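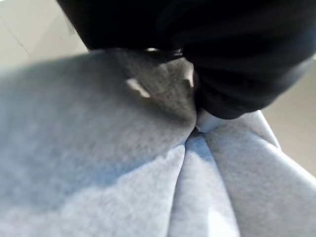
Amissah, commenting on an earlier draft, argued that pilling in brushed fabrics should be scored by touch as well as by eye, as a raised surface can hide small pills from an observer. We accept the point for fleece, where the pile and the pill are of similar colour, but not for flat weaves.

3.2 Wear on domestic fabrics

Samples were taken from households in Zodadbridge and Birnik. Each was rubbed against a plain wool cloth for 2000 cycles under a fixed load, then left flat overnight before scoring. The cloth was replaced after every sample. Fleece lost its nap first along standing creases – the ridge of a fold takes most of the contact – and the valleys between ridges changed very little. Of the 70 samples, 43 had pills large enough to be lifted with tweezers. Washing history was taken from the owners' own accounts and is the weakest part of the record.

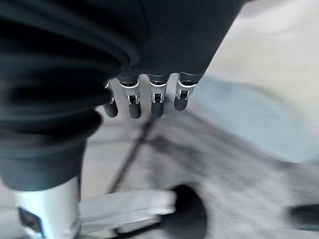
3.3 Upholstery

Seat covers differ from clothing in that the load is heavy, slow and repeated in one place. The Nyberg scale was therefore applied separately to the seat, the arm and the upper back. Pale fabrics were scored under side light, which brings out raised fibres that are lost under a ceiling lamp.

Figure 1. Pale grey sofa with a curved back and one throw pillow.

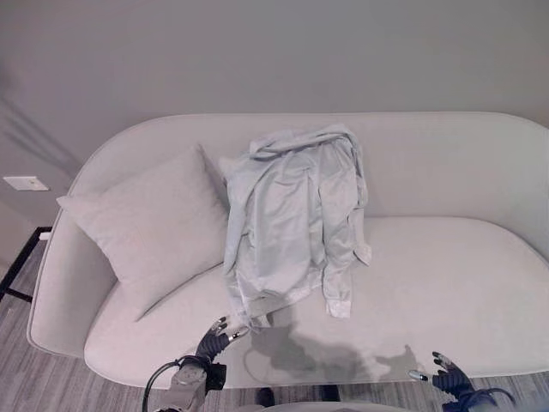

Scores for the front edge of the seat were higher than those for the back in both towns. Loose cushions were scored on both faces, and the worse face was kept. Two covers treated with Nomimero finish were left out of the averages – the finish stiffens the yarn and the scale was not designed for it – and are listed separately in the appendix.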